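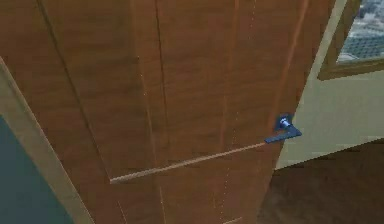

Medium brown wood grain with streaks of orange and red.

Five cleaning tips I stopped believing

Doors and the olive oil trick
Every tips page says to rub olive oil and vinegar into a dull door. I tried it on two. They looked great until dinner and collected dust for a month. A damp cloth, a drop of dish soap, and a dry towel did more. If the door has a groove around a panel, run a dry paintbrush down it first or you'll push gray mud into the corners.

Baking soda on carpet
I'm told it "lifts" odors. Maybe. What I know is that fine powder is hard on a vacuum filter, and mine (a Stokier, cost me nearly 200 dollars) was choking by spring. Go over the carpet slowly, twice, in two directions, before you sprinkle anything. For a blotchy patch, blot with cool water and a white rag and leave it overnight. Don't scrub.
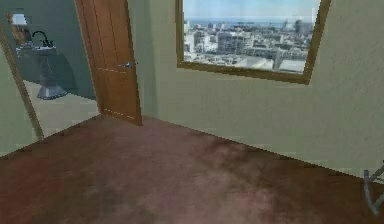
Magic sponges on walls
They work by sanding, and people forget that. On flat paint you trade a smudge for a shiny spot, and the shiny spot stays. Try a soft cloth with plain warm water and start low, so drips run over wall you've already wet.
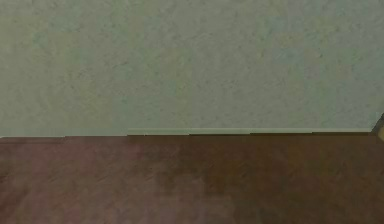 Dryer sheets on the trim are supposed to repel dust. I did one side of the room and skipped the other, and after three weeks I couldn't tell which was which. An old sock is free.

Steam mops on wood
Nelliretti will sell you one that claims to be safe on any floor. Read the booklet from whoever made the floor — mine, from Lolleck, says no steam on page 46, in small type. Use a mop wrung out until it barely feels damp, and go with the length of the boards.
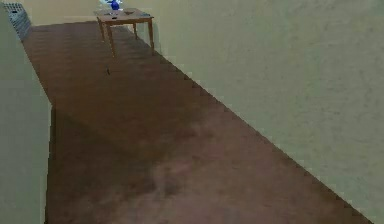

The same goes for the polish that promises a fresh shine every week. It builds up, goes cloudy where people walk, and then the same company sells you a remover. I used Quezada's once and spent a whole afternoon in August getting it back off.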